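遥控教机械臂干活:车间小窍门合集(第三篇)
作者:车间后排
更新于2021年6月

前两篇讲的是怎么给台面找平,怎么收拾拖在地上的线。留言里催得最多的却是另一件事:机械臂买回来了,手柄也插上了,一教就教出个醉汉来,怎么办。

先安慰一句,醉汉多半是跟您学的。机器没有自己的坏习惯,它的坏习惯都有出处。我第一批示教录了14遍,回放的时候看见夹爪每次下去之前都要抖一下,骂了半天厂家,后来低头看看自己的大拇指,不骂了。

以下各条想到哪儿写到哪儿,不分先后。我用的遥控软件是Werkero,手柄是Grisex的老款,您用别的也差不多,按键名字自己换算。

开录之前

把手柄的灵敏度调低。出厂设置大概是给打游戏的人准备的,轻轻一推,夹爪就奔着桌子去了。我一般调到自己觉得慢得烦人,再往下降一格。

椅子固定住。带轮子的转椅请推走,您往后一滑,手也跟着往后一滑,机器会很认真地把这一下学进去。

喝水、上厕所、回消息,都放在开录前。录到一半伸手去够杯子,那一段只能整段扔掉,舍不得扔的人后面会花更多时间去找毛病。

起始姿势要固定,但别固定得太死。每次从同一个毫米不差的位置出发,教出来的东西只会从那个位置出发,夹爪稍微歪一点它就发呆。我的做法是在起点附近随便挪一挪,左一点,右一点,高一点,低一点。

先在仿真里练

新手直接上真机,是一种昂贵的勇敢。仿真里撞坏了东西,重置一下就行,唯一的损失是面子,而且房间里还没有别人。

仿真场景不用做得漂亮。我见过有人花了两个晚上给桌子贴木纹,任务一条没录。大色块够用了,只要您分得清哪儿是哪儿。颜色倒是要挑一挑,同一个红色的东西,亮面和暗面最好差得远些,不然夹爪离面还有多远,全靠猜。

视角也值得花点工夫。我喜欢从夹爪后面稍高的地方看出去,两根手指都在眼前,操作起来像是自己的手。缺点是手掌那一大块黑壳子总挡着下半边,要看正下方有什么,得换视角,或者先退回来再说。

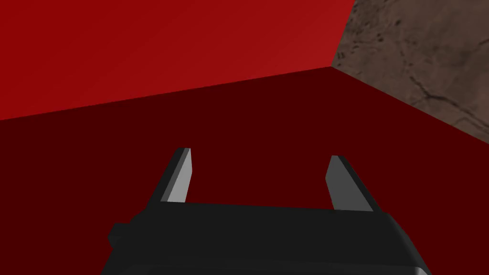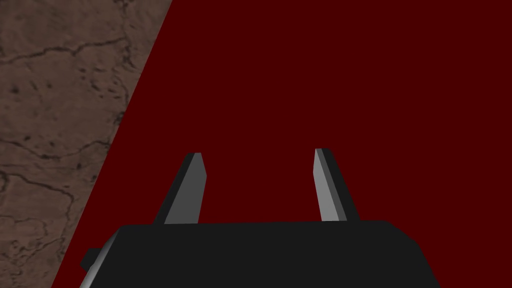
仿真里的后上方视角,两张都是夹爪张开、没夹东西,前面是暗红色的平面,旁边是带裂纹的褐色面。

认角和认边

用这种视角教接近动作,最容易犯的毛病是盯着一大片红色往前推。纯色的面上没有纹路,眼睛找不到可以抓的地方,推了半天也不知道走了多少。我的土办法是找边。哪条边跟哪条边碰在一起,角在哪根手指的哪一侧,心里记住这个,推一点,看一眼角有没有挪窝。

两根手指也是尺子。张开以后中间那道空当,就是您能夹的最宽尺寸,先拿它跟目标比一比,比不过去就别硬来。真有人硬来过,软件不报错,只是目标物体飞了出去,一直飞,大概现在还在飞。

如果旁边有带纹理的面,让它留在视野里一角。裂纹、斑点这些东西看着脏,判断自己动没动倒是很灵。全是纯色的场景看久了,人会产生一种正在前进的错觉,其实手柄早就没电了。

录的时候

一口气做完,中间少停。想不好下一步怎么走,先别录,空手比画一遍再来。您在那儿思考人生,机器也跟着学会了思考人生,以后每次走到这个地方都要停下来沉思。

夹爪先张开再靠近。听着像废话,等您录完一批,发现一半是走到跟前才张开的,就不觉得了。

闭合以后等一拍再抬。我在心里默念两个字,念完再抬,念什么字随意,我念的不太文明。

放下东西也一样,松开,等一拍,直着退出来。很多人前面做得规规矩矩,到这一步心已经飞到饭桌上了,斜着一抽,把刚放好的东西带倒。

录坏了当场删。别想着回头再挑,回头的时候文件名全长得一样,您只能一条一条重看,那滋味跟看自己小时候的汇报演出差不多。

但有一种“坏”可以留:歪了,自己又救回来的。比如夹爪偏到左边去了,您发现后慢慢挪正,接着做完。这种留上几条,教出来的东西跑偏时也知道往回走。救的时候要从容,别猛拽。

手把手拖动的,另说两条

不用手柄,直接扶着机械臂走的,也有人问。第一,扶手腕,别捏手指,手指那儿一使劲,夹爪的开合就不准了。第二,人站在侧面,别整个人趴在上头。要是顺带用相机录画面,您的胳膊和后脑勺会挡掉一大半,机器学到的第一课是:干活之前需要一个后脑勺。

换真机那天

速度先砍到最低,手放在急停旁边。是放在旁边,不是知道急停在哪个抽屉里。

在台面上垫一层软的。我垫的是旧瑜伽垫,从买来到现在,这是它最辛苦的一段日子。

头几遍不放东西,只让夹爪空走。空走没毛病,再放一个摔不坏的。鸡蛋请往后排,我知道视频里大家都喜欢夹鸡蛋。

仿真里好好的,真机上总差那么一点,别急着重录。先看看相机有没有被人碰歪,再看看夹爪的指尖有没有粘着胶带。这两样查完,一半的玄学就没了。

杂物

手柄电池备一套,跟遥控器的电池分开放,家里人换电视遥控器的时候不会跟您商量。

文件夹按任务起名,别按心情起。我有一个叫“这次真的行”的文件夹,里面的东西都不行。

数据转格式我用的是Dokisetti,小工具,界面难看,没丢过文件。Moldovan的那款也试过,界面好看。

下一篇写夹爪指尖贴什么皮防滑,手头有废自行车内胎的先别扔。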